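搬家第三年，我终于学会了在阳台上睡午觉

先交代一下，我不是一个会午睡的人。小时候幼儿园午睡，全班就我睁着眼睛数天花板上的裂缝，老师拿我没办法，最后让我去帮她叠毛巾。上班以后更别提了，同事趴在桌上睡得脸上全是键盘印，我在旁边刷手机，越刷越精神，到下午三点准时垮掉，去楼下买第二杯咖啡，然后晚上睡不着。这么循环了十几年，我一直以为是体质问题。

后来我搬到了乌尔赛德（Ulside）。这地方小，从火车站走到河边，慢慢走也用不了多久，镇上一条主街，两家面包店，互相不说话。我刚来的时候最不适应的就是中午。十二点半一过，街上的店一家接一家拉下卷帘门，五金店关，药店关，连邮局都关。我头一个星期三次扑空，抱着一个要寄的包裹站在邮局门口，太阳晒得头皮发烫，隔壁二楼有人把百叶窗“哗”地放下来，整条街就只剩我和一只狗。

狗也在睡。

我那会儿很生气，真的。我是带着城里的节奏来的，觉得一天里平白被挖走一个大洞，什么事都得绕着它走。我给朋友发语音抱怨了好长一段，说这里的人怎么回事，日子不过啦？朋友回我：那你中午干嘛呢？我想了想，我中午在抱怨。

转折是房东给的。房东叫津赫勒·兰珀萨德（Zinhle Rampersad），六十多岁，在镇上教过很多年地理，说话嗓门大，走路快，跟“慢生活”三个字一点不沾边。她上午能把整个院子翻一遍，修水管，跟送煤气的人吵架，顺便给我送一碗炖豆子。可是一到中午，人就没了，敲门也不应。有一回我急着问她电闸的事，在她门口站了半天，邻居从窗户里探出头来冲我摆手，意思是别敲了，睡着呢。

下午她来找我，我有点不好意思，她倒很坦然，说：“你以为我上午为什么有力气？”

然后她教了我几条规矩，我记在冰箱上的便条里，到现在还贴着。第一，不要在床上睡，床是晚上用的，躺上去你就起不来了。第二，不要拉得全黑，留一点光。第三，手机放到另一个房间，她说这条的时候看了我一眼，我觉得她早就把我看透了。至于睡多久，她说不用定闹钟，手里捏一把钥匙，垂在椅子边上，钥匙掉地上了你就醒。我后来才知道这是个老办法，好多人都讲过，版本各不相同，有的捏勺子，有的捏铜球。我试过勺子，不行，勺子掉地上我照睡不误，钥匙倒真管用，主要是我那串钥匙上挂了个铃铛。

刚开始两个星期基本是失败的。我躺在阳台那把折叠椅上，闭着眼睛，脑子里开会。先是想晚饭，然后想稿子，然后想十年前在饭局上说错的一句话，越想越清醒，恨不得爬起来打电话道歉。钥匙在手里攥得发烫，一次没掉。我跟津赫勒汇报，她说没睡着也算，躺着就算。这话对我太重要了！我这个人做什么都要有个成绩，连休息都想考满分，她一句“躺着就算”，等于把考试取消了。

之后有一天，也没什么特别的，天有点阴，楼下有人在用收音机听球，解说员的声音远远的，像隔着一层棉被。我听着听着，钥匙就掉了。哗啦一声，我吓得坐起来，心想谁家东西摔了。愣了好几秒才反应过来，是我自己的。

我激动得去敲津赫勒的门，她当然没应，她也在睡。

从那以后我对午睡这件事着了迷（我这人就是这样，要么不碰，碰了就要翻个底朝天）。我开始到处打听别人怎么睡。面包店的师傅凌晨开工，所以他的午睡在上午十点，睡在面粉袋旁边的一张行军床上，他说闻着那个味儿睡得最沉。开长途车的人睡得最短，座椅放倒，帽子一扣，说醒就醒。还有一位在皮莱（Pillai）布料行看店的大姐，她睡在柜台后面的布匹上，冬天睡绒布，夏天睡棉布，说得我羡慕死了。

最讲究的是亨德里克·莫福肯（Hendrik Mofokeng）。他住在乌尔尼塔奇（Urnitach），离我这儿坐公交要109分钟，这个数字是司机告诉我的，他很得意，说别的线路都不准，只有他这条准。我去找亨德里克是因为听说他做躺椅，手工做，帆布面的那种，一年做不了几把。他的院子里有一棵很大的无花果树，树下摆着几把没上布的椅架，他让我挨个坐，坐完也不问我舒不舒服，只看我的脚放在哪儿。他说脚知道。脚要是悬着，人就睡不踏实，脚要是顶着地，人就老想站起来，得让脚刚好搁住，又使不上劲。

我在他那儿待了一下午，中午那顿是番茄拌饭，吃完他就说：“好了，睡吧。”那个语气就跟说“好了，洗碗吧”一样。于是两个刚认识几个钟头的人，一人一把椅子，在无花果树底下睡着了。我从来没跟不熟的人一起睡过午觉，醒来的时候居然一点都不尴尬，他已经在那儿磨木头了，头也没抬，递给我一杯水。

回来之后我订了一把他的椅子，花了大概500块，搁在我以前买东西的标准里，这是要犹豫很久的。等了两个月才做好，布是我自己从皮莱挑的，蓝白条，大姐亲自躺过替我把关。

椅子来了，阳台就得收拾。我原来的阳台是个杂物堆，坏掉的晾衣架，空花盆，还有一箱我搬家三年没拆过的书。为了给椅子腾地方，我花了一个周末全清了出去，书拿去主街上那家叫博尔塔（Bolta）的旧货铺换了一块竹帘。挂帘子是个技术活，我挂歪了两回，后来索性就让它歪着，歪着的那个角正好漏进来一小块光，落在椅子扶手上，下午会慢慢爬到我膝盖那儿。我现在看光爬到哪儿就知道几点，比手机好使。
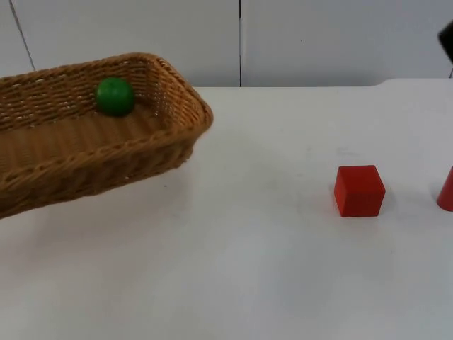 椅子旁边我还放了一张矮凳，专门搁水和那串带铃铛的钥匙。毯子也要一条，夏天也要，薄的就行，搭在肚子上。这是我妈的理论，她认为天底下所有的病都是从肚子着凉开始的。我反抗了三十多年，现在自己买了条毯子，打电话告诉她，她在那头沉默了一会儿，说，你总算长大了。

说到我妈，她其实是我们家唯一一个从来不午睡的人。我爸午睡，我外公午睡，我舅舅吃着饭都能睡着，就她不睡。以前我以为我是遗传了她，睡不着是天生的。去年她来乌尔赛德住了一阵子，我才慢慢看明白，她不是睡不着，她是舍不得。中午家里人都躺下了，没人喊她，没人问她东西在哪儿，她就在厨房里坐着，剥剥豆子，听听广播，那是她一天里自己的时间。我小时候有时偷偷爬起来，看见她坐在那里，窗户开着，什么也没干，我还以为她在等什么人。

她来的那阵子，我试着把椅子让给她。头几天她不肯，说我躺那儿算怎么回事，衣服还没收呢。我就把衣服收了。她又说晚上的菜还没洗，我就把菜洗了。到第五天她实在找不出活儿，坐了上去，坐得笔直，像在医院候诊。我假装去寄信，在外面绕了一大圈，邮局当然是关着的。回来一看，她歪在椅子上，嘴微微张着，毯子滑到了脚边。

我没叫她，在厨房坐着剥了一会儿豆子。

我也不想把这事说得太美，午睡有午睡的麻烦。睡过头了头疼，整个下午像泡在温水里，说话都慢半拍。有一次我一觉睡到快五点，醒来天光发黄，以为是早上，认认真真刷了牙，还烤了面包。还有就是工作上的事，编辑总在中午打电话，我跟他们解释过，一开始他们觉得我在开玩笑，有一位还专门问我是不是身体不好。现在大家都习惯了，邮件里会写“等你睡醒”，写得我有点脸红，又有点高兴。

也有读者来信问我，说我讲的这些都要有阳台，要有时间，要有一个中午会关门的小镇，她在写字楼里，一百来个人一层，哪儿躺去？我承认，这封信我想了好久，没有特别好的回答。我以前也在那样的楼里待过，知道中午那一个钟头是怎么没的，排队等电梯，排队买饭，排队热饭，坐下来就剩二十分钟。我能想到的还是津赫勒那句，躺着就算。没地方躺，靠着也算，把手机扣过去，眼睛闭上，不必睡着。她后来回信说试了，没睡着，但是听见空调里有个零件一直在响，在那儿上了四年班，头一回听见。

今年夏天热得早，八月里有几天连阳台都待不住，我把椅子搬进走廊，前后门都打开，穿堂风从脚底下过。津赫勒路过看见了，站在门口评价了半天，说这个位置比阳台好，她怎么没想到。第二天她家走廊里也摆上了一把。她那把是旧藤椅，吱吱嘎嘎的，隔着一道墙我都能听见她坐下去，翻个身，再翻个身，然后就没声音了。

亨德里克前两天托人捎话，说椅子用了这么久，帆布该紧一紧了，让我秋天带过去，他给弄，不收钱，但要我捎100克主街上卖的那种茴香籽。我问哪家面包店的，两家都有。捎话的人说他没讲。我打算两家都买，分开装，省得得罪谁。

写到这里十二点四十了，楼下药店的卷帘门刚放下来。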